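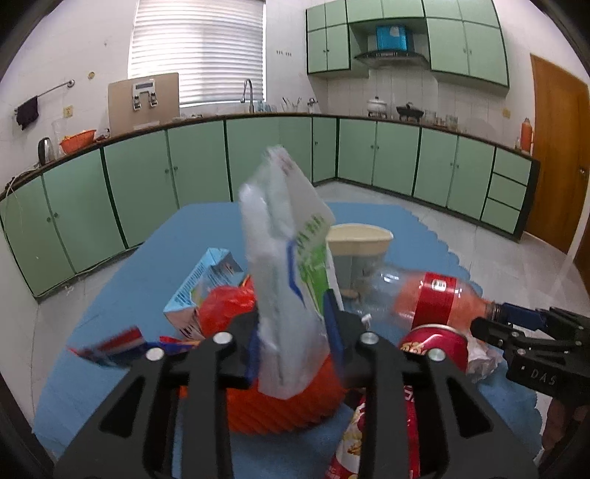

Sakda Nuchit has been sorting other people's rubbish for 17 years, and he still gets cheerful about it. We met upstairs at Wannasri, the repair shop and community room where he runs his Saturday sorting table, and he had the kettle on before I'd got my coat off.

"People think they know," he says, settling in. "Bottles, cans, fine, everyone's happy with a can! Then they pick up a juice carton and you can see them stop. Is it card? Is it plastic? Well, it's a bit of both, and round here it goes in with the cartons, if you've rinsed it."

He likes a proper mixed heap to begin with, the kind any family makes in a day or two: snack bags, a fizzy drink bottle, carrier bags, a tissue, a paper bowl from somebody's lunch. The tissue goes in the general bin every time, and he is quite firm about that. Carrier bags he'd sooner see used again (his own kitchen drawer, he admits, is full to bursting with them).

Since September the sessions have been full, with 20 places each week and a waiting list that he keeps in a little green notebook. Does he ever tire of it? "Oh no. My wife does, mind you. I go through our bin when I get home, and she's asked me very nicely to stop."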